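Maltwood Studio Project – Gouache on Wood Panels

For our February project we wanted to find out how gouache behaves on bare wood compared with sized wood. I'd only ever used it on paper, so this was a treat! We painted 166 swatches in 13 colors from the Ravik range, each one thinned three different ways.
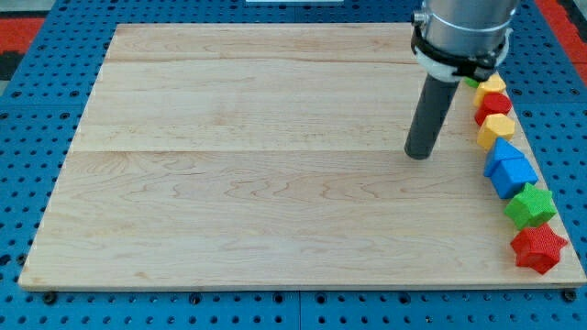

The sized swatches were the big surprise. Colors stayed bright, and we could lift a mistake with a damp brush even a day later – great news for anyone as clumsy as me. On bare wood the first layer sank in and looked chalky, though a second coat of the ultramarine came up beautifully. Next term we'd love to try casein on the same set.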